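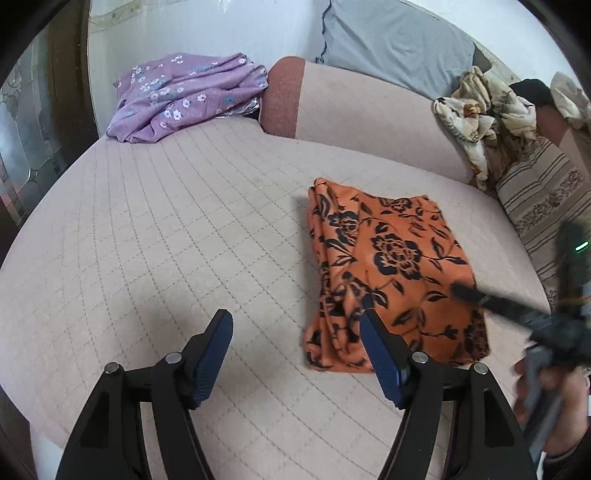 A scarf is never really put away, one respondent in Urnitz wrote in the margin of the diary, it only gets folded up and left on the bed until somebody needs the bed. Similar remarks turned up in other diaries, and they led us to treat scarves and shawls as a group of their own instead of counting them with shirts and towels.

Of the 130 households that returned a diary, 68 named the bed as the usual place for folding. The kitchen table came second. Respondents liked the bed for its size and its height, and several mentioned that clean laundry was carried to the bedroom in any case. The drawback named most often was the surface. A quilted cover gives under the hand, and a thin cloth laid on it takes up some of that softness, so that edges are harder to line up than on a table. Respondents with smooth covers complained of the opposite - the cloth slid away when it was pulled straight.

We separate two states of the cloth in the coding. "Spread" means that most of the cloth lies open on the surface, even if an edge is rumpled. "Bundled" means that it has been folded into a compact shape, however loosely. The orange cloth in Figure 4a is bundled: the shape is close to a rectangle, but the upper edge is crumpled and one corner hangs down. Under the stricter wording used in the Jansen home laundry survey it would not have counted as folded at all. We kept the looser wording because it was closer to how respondents spoke about their own work.

A large print made the coding slower. With plain cloth the coders could follow a fold line easily, while flowers and leaves in a dark colour hid it. All cases with a bold print were therefore coded by 2 people, and 6 of them had to be discussed before a code was agreed.

Figure 4. Orange cloth with a floral print on a pale pink bed. (a) Bundled, at the start of this section. (b) Spread, with the far edge slightly rumpled; a cushion and a piece of purple fabric lie on the far side of the bed.

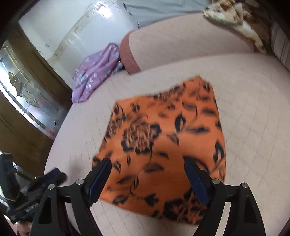
4.3 Other items on the folding surface

Few respondents cleared the bed fully before they began. Cushions were pushed to one side and other clothes were left where they lay, as long as there was room for the piece in hand. The Homix diary form had no line for this, so the notes come from the free text only.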